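4. Evaluation of the Sayce wrist camera kit

4.1 Kit and mounting

The Sayce kit is sold as an add-on for small robot arms that already carry a two-finger gripper. It consists of a wide-angle colour camera, a wrist bracket, a cable guide and the Dastilham software package, which handles lens calibration, recording and playback. The supplier describes the kit as suitable for close work on household objects. We bought one kit at list price and used it without changes to the hardware. The supplier had no part in planning the tests and did not see the results before submission.

The bracket places the lens behind the gripper and tilts it toward the fingertips. This view differs from that of the fixed overhead camera used in Section 3 in two ways. First, the fingers are always in the image, at nearly the same place, so the position of an object relative to the gripper can be judged without knowing the pose of the arm. Second, the view changes with every motion of the wrist, and an object close to the lens can hide most of what lies behind it. Both effects depend on the tilt setting. We tried the three settings marked on the bracket and kept the middle one for all recorded trials. The steepest setting lost sight of tall objects as the gripper came near them, and the shallowest gave too little view of the support surface between the fingers.

4.2 Test area and objects

Trials were run at the Bikivdale workshop on a white surface next to white tiled walls. Pale surroundings were chosen on purpose. They make the outline of a coloured object easy to find, but they give a depth estimator little texture to work with, and polished metal parts pick up reflections from all sides. The object set covered lamps, chairs and small storage items. Lamps were of most interest to us, as they combine a large matte part with a narrow stem and a foot that may be reflective.

The surface was not cleaned or smoothed between trials. Creases, specks and soft shadows were left in place, and the software was given no mask or background model. A method that fails on a wrinkled sheet is of little use in a home.
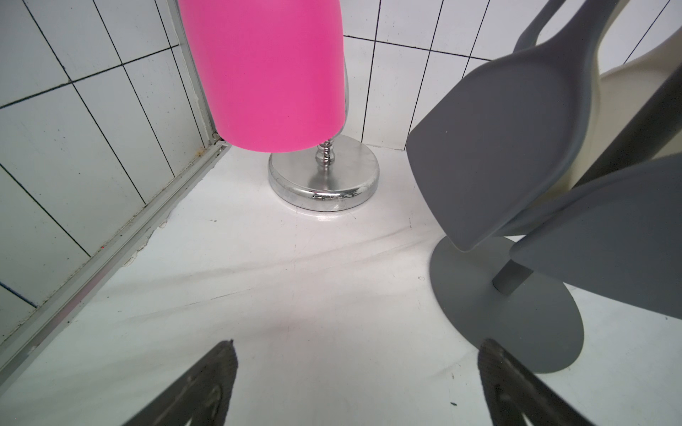 Figure 1. View from the wrist camera with the gripper open. A pink lampshade is seen above a chrome lamp base, with gray chairs to the right. The tile lines curve as a result of lens distortion.

4.3 Procedure

Each trial began with the arm parked in a rest pose and the gripper open. An operator then drove the arm by hand controller toward the target named on the trial card, stopped at a pre-grasp pose, and pressed a key to store the image and joint readings. The grasp was attempted only after both had been saved. Operators saw the wrist view on a monitor and had no other camera image, although they could look directly at the arm for safety.

We collected 500 trials with the kit in its factory calibration and a further 200 after running the Dastilham calibration routine with the printed target supplied in the box. Together with the intermediate views stored on the way to the target, this gave 2,862 images for analysis. Trials that were stopped by the safety system were repeated and the stopped attempt was discarded.

Pre-grasp error was measured as the distance between the midpoint of the fingertips and the grasp point marked on the object model. Where an object had no single obvious grasp point, as with the chair seats, the nearest point on a marked edge was used. This choice favours wide objects slightly, and the figures for chairs should not be compared directly with those for lamps.

4.4 Results

Calibration made the largest difference near the borders of the image. With factory settings, straight edges remained visibly bent after correction, and the pose estimator tended to place objects near the border too close to the gripper. The error fell once the supplied routine had been run. In the centre of the image, where the operators kept most targets during the final approach, the change was small. Users who need only the last part of an approach may find the factory settings good enough.

Reflective parts were less well handled. On matte surfaces the software gave a stable depth reading in most views. On chrome, the reading moved between the metal and whatever was reflected in it, and the Waralach arm controller rejected up to 40 readings in a row before accepting one. The supplied filter hides this by holding the last accepted value. The displayed depth then looks steady when it is in fact out of date. We recommend turning the filter off during setup and checking the raw values.

Occlusion was the other main source of error. When a wide part stood over a narrow one, operators often approached from a lower angle to keep the narrow part in view. This worked for manual control but brought the gripper close to the support surface, and it accounts for most of the safety stops. The automatic approach mode in the software does not take such a path. It aims at the centre of the largest coloured region, and for a lamp this is usually the shade, even when the base has been set as the target.

4.5 Assessment of the product

The bracket held its position through the full set of trials and no cable had to be replaced. Fitting the kit was simple, but the printed instructions leave out the order in which the bracket screws should be tightened. Doing this in the wrong order twists the mount enough to spoil the calibration. The supplier has a corrected sheet on its support page, last checked on 9 October 2021.

For recording manual demonstrations, the kit performed as advertised. For automatic grasping of mixed household objects, we would not rely on its depth output without a second sensor. Section 5 repeats the lamp trials with a short-range distance sensor added beside the lens and with the automatic approach mode turned off.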